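Finding the Block: Marker-Based Grasping with a Wrist Camera
Project report, Perla Tlapale and Melquiades Meléndez
Advisor: Getsemaní Villalobos
14/04/2022

We wanted our arm to pick a marked block out of a white recess using only the small camera at its wrist. White on white is hard for ordinary edge detection, so we put our trust in a square printed marker and built everything else around it.

Our program, Skikon, reads the marker, works out where the block is and how it is turned, then lines up the two fingers before they close. We ran 192 trials, and 17 of them ended in a missed grasp. We were thrilled — our first version missed nearly every time!

Most of the misses came from blur. When the wrist moved fast, the marker's cells went soft and the angle estimate jumped. Averaging the pose over 6 readings calmed it down a lot, and Melquiades is still tuning how slowly the arm should make its last approach. In May we want to try two blocks side by side, which neither of us has any idea how to sort out yet. We can't wait. 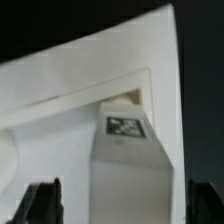

Why average several readings when one is enough to find the marker?
One reading gives a position, but its angle can be off, and a small angle error can make a finger hit the block on the way in.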